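Chapter 2
What's Left on the Table: Packaging and the Things It Protects

Open a parcel and you'll usually end up with more packaging than product. It piles up fast! A bag, a second bag, a sheet of bubbles, a tube, a scrap of cardboard – and somewhere in the middle of it all, the thing you ordered. Most of us push the heap into the trash and move on. In this chapter we'll slow down and look at the heap, and I think you'll be surprised how much good thinking has gone into it.

Start with the plastic bag. It weighs almost nothing, folds flat, and keeps dust off whatever is inside. Crumple it and it becomes something else again, a springy cushion full of trapped air. 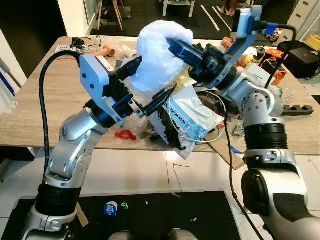 Figure 2.1 Plastic bags, one white and one clear with blue printing, held above a worktable.

Clear and cloudy plastics do different jobs. A clear bag lets the packer check the contents without opening anything, while a cloudy one hides them. Printing adds a third job, carrying a name or a web address all the way to the customer's door. When the Ullcombe parcel study sorted 245 household deliveries in March 2022, bags of one kind or another turned up in nearly all of them, and the sorters had a wonderful time arguing over which pile each one belonged in. 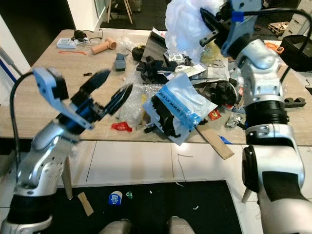
Cushioning is my favorite part of the subject. Every cushion does the same basic thing: it spreads a sudden knock over a little more time and a little more area. Bubble wrap, like the clear sheet in the middle of the table, does this with small sealed pockets of air. The salmon-pink cardboard tubes work another way, by being stiff. A curved wall resists bending far better than a flat sheet of the same card – try it with a piece of notebook paper and see!

You'll need a few things for Activity 2A:

Two plastic bags, one clear and one cloudy
A sheet of bubble wrap
A cardboard tube
A kitchen scale
A notebook

Weigh each item before you begin and write the numbers down. We'll use them again in Section 2.3.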